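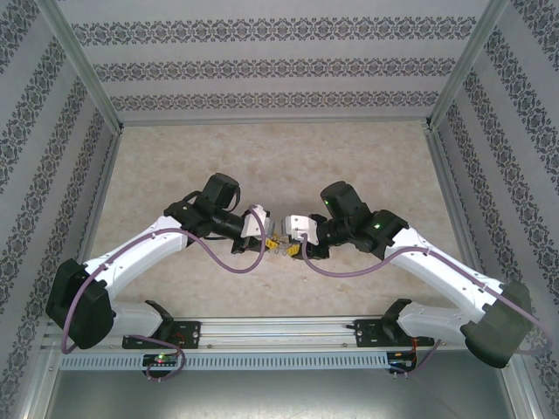 Lalleck Museum of the Home
Learning pages for ages 8 to 11

Patterns on the wall: the story of wallpaper

Wallpaper is paper made to be pasted on to the walls of a room. It may be plain, but most wallpaper carries a printed pattern. People have used it for hundreds of years to make rooms look brighter, grander or more comfortable.

Before wallpaper

Long ago, rich families in Europe covered their walls with cloth. Some hung tapestries, which are heavy pictures woven from wool or silk. Others used a cloth called damask. Damask has a pattern woven into it, often of large flowers, fruit and curling leaves. The name comes from Damascus, a city in Syria that was well known for trading in fine cloth.

Cloth of this kind took a long time to make and cost a great deal of money. Printed paper was cheaper. Many early wallpapers were made to look like woven cloth, and damask patterns have remained popular on paper ever since.

What is a repeat?

Look closely at a patterned wall and choose one shape, such as a flower. Move your eyes along or up the wall until you find exactly the same flower again. The distance between the two is called the repeat. A single shape that is used again and again is called a motif (say "moh-TEEF").

The designer has to draw the motif with care. The top edge of the drawing must join the bottom edge of the next one, and the left side must meet the right side. If the lines do not meet, there will be a break in the pattern everywhere the drawing is used.

Some patterns are arranged in straight rows. In others, each column begins halfway down the one beside it, like bricks in a wall turned on their side. This second kind is called a half-drop. A mirror pattern is different again – one half is the other half turned round, so that the two sides match like the wings of a butterfly. 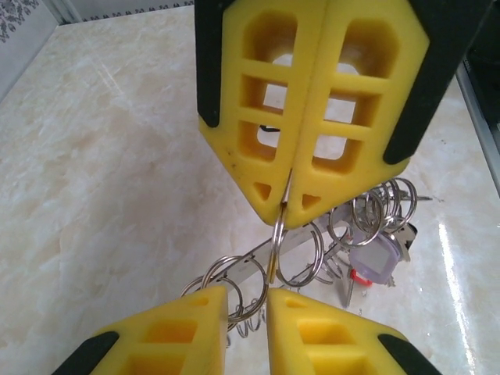
Printing by hand

The first patterned wallpapers in Europe were printed from wooden blocks. A carver cut away the parts of the block that were not needed and left the pattern standing up. The printer spread colour on the block, pressed it on to the paper and lifted it off. Then the block was moved along and pressed down again.

Each colour needed its own block. A pattern with 3 colours needed three blocks, and every one had to be placed in exactly the right spot. Printers used small pins at the corners of the block to help them. The pins left tiny dots on the paper, and these dots can still be found on some old wallpapers.

Printing with rollers

In the nineteenth century, printing machines began to take over much of this work. The pattern was carried on rollers, and the paper passed over them in one long strip. A factory could now print far more paper in a day, and wallpaper became cheap enough for many more homes.

Our own town had a wallpaper factory. The Stetar Works opened in 1865 beside the canal at Barbu Bridge. Its pattern books are now kept at the museum. One of its best-known designs was called Cledolum, and it is number 3699 in our catalogue. It has a band of round flowers with leaves on either side, printed in dark grey on pale grey. The Works sold it as a border and as a full wall covering.
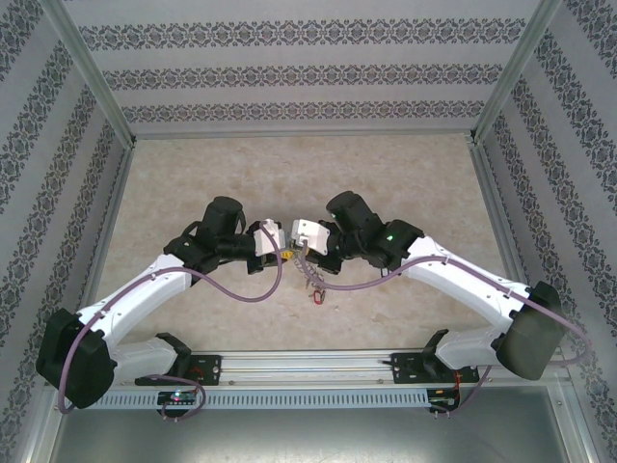
Hanging the paper

A long piece of wallpaper cut to fit a wall is called a drop. The person hanging it marks a straight upright line before beginning, and the first drop is lined up with that mark. The next drop must be moved up or down until the pattern joins. A large repeat wastes more paper, as pieces have to be cut off to make the motifs meet.

Words to know

Border – a narrow strip of patterned paper, often placed near the top of a wall.
Damask – cloth with a pattern woven into it, or a printed pattern in the same style.
Motif – a shape that is repeated to make a pattern.
Repeat – the distance from one motif to the next one that is the same.

Something to try

Take a square of paper and draw a simple leaf that touches all four sides. Trace it several times and place the tracings edge to edge. Do the lines join? Change your drawing until they do, then try sliding every second column down by half a square.

Schools may see the Stetar pattern books on Thursday mornings during term. Visits should be booked through the museum's learning office.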